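Reading the Other Side's Mail: Gualtiero Colombo on a Year of Swapped Subscriptions

Gualtiero Colombo spent most of his career editing the opinion pages of the Odera Ledger, a regional daily with a readership that votes mostly one way. In June he left the paper and began a project with a plain method. He recruited 300 adults in two counties, Clerklow and Sistby, and paid for each of them to receive the local news source that the other county preferred. The results are set out in his book, The Exchange List, published by Flakulis Press.

Clerklow and Sistby share a river, a hospital district and a highway. They do not share a newspaper. Colombo says this was the reason for choosing them. "I wanted two places where the facts on the ground were close to identical," he says. "If the road floods, it floods for both of them. What differs is who gets blamed in print the next morning."

Participants were asked to read or listen for 20 minutes a day and to keep a log. They were not asked to change their minds, and they were not told what the study hoped to find. Each log entry had three fields: the subject of the item, whether the reader had already heard of it, and whether the reader believed it. A fourth field, for general remarks, was added after the first month at the request of the readers.

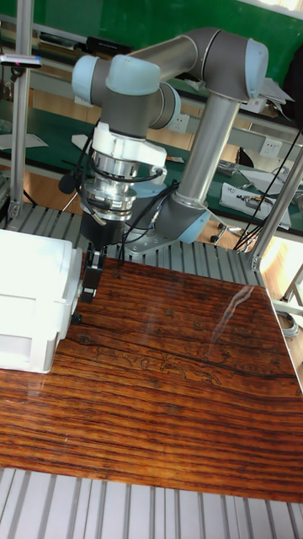
Robot arm and gripper at a wood-grain tabletop.

Colombo expected the belief column to be the useful one. He now considers it the weakest part of the design. "People wrote 'no' next to things that were a matter of record," he says. "They wrote 'yes' next to things they told me later they had not finished reading. As a measure, it was mostly picking up mood."

The second column held up better. Readers in both counties reported that a large share of what they read was new to them, and this stayed true through the final weeks. Colombo takes it as evidence that the two audiences disagree less about particular events than is commonly assumed. They are looking at separate lists of events. A zoning dispute that led the news in Sistby for most of a month was never mentioned in Clerklow's main outlet. A school bond that failed in Clerklow received one paragraph across the river.

"You can't argue with your neighbor over a story he never saw," Colombo says. "You end up arguing about his character."

The analysis was done with Hongjun Liao, a survey methodologist who was skeptical of the project from the start and remains so on several points. Liao notes that the participants volunteered, that they were paid a small stipend, and that people willing to read an opposing paper are unlikely to be typical of those who refuse. "The sample tells you what happens to the curious," Liao says. "It doesn't give you an estimate for the county." The book prints this objection in full, in an appendix that Liao wrote without edits from Colombo.
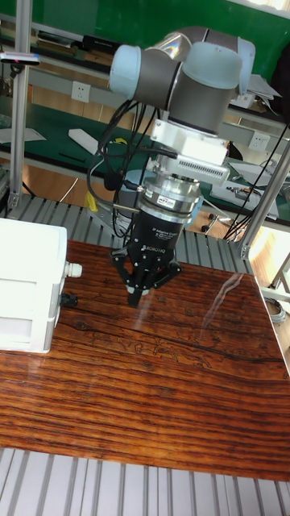

What Changed, and What Did Not

Party preference barely moved. Colombo is direct on this point and seems untroubled by it. He had promised the publisher a before-and-after comparison, and the chapter that contains it is the shortest in the book. The larger change was in how readers described the people on the other side. In the exit interviews they used fewer general labels and more references to specific officials, columns and votes. Liao coded 3000 remarks from the logs and found the same drift there, although he cautions that readers who grew tired of the exercise also wrote shorter and flatter remarks, and that the two effects are hard to separate.

Colombo's own habits changed more than he had planned. He subscribed to the Sistby paper under the same rules and kept the same log. He says he found its editorial page weak and its county court reporting better than anything he had published. He did not enjoy learning this. "We cut our court reporter and kept three columnists," he says. "I signed off on that. I had a budget reason, and it was a real one, but I would not defend the decision now."

Asked whether he has moved politically, he answers that his votes are the same – with one exception, for a county auditor, which he declines to explain.

He does not recommend the method for general use. It is slow, it costs money, and readers who dropped out tended to do so in the second week, when the novelty had worn off and the irritation had not. He does suggest a smaller version for editors: read the competing paper's local section for a month, skip the opinion page, and write down every story your own desk missed. He has proposed this to his former newsroom. At the time of the interview, he had not received an answer.

The next round will run on radio listeners. Liao has agreed to take part if the recruiting is done by random mail sample. Colombo says he has accepted that condition and is looking for the money to meet it.

Comments

riverbend_tom
I live in Sistby. The zoning story ran for a month because it was a month's worth of story. Otherwise a fair piece.

M. Kessering
Is the coding scheme for the log remarks in the book or only the totals? The point on fatigue needs more than a caution. A comparison group reading their usual paper would have dealt with it.

dpl44
He kept three columnists and cut the court reporter. That is the whole history of my local paper too.

oldpressman
Would like to know which columnists.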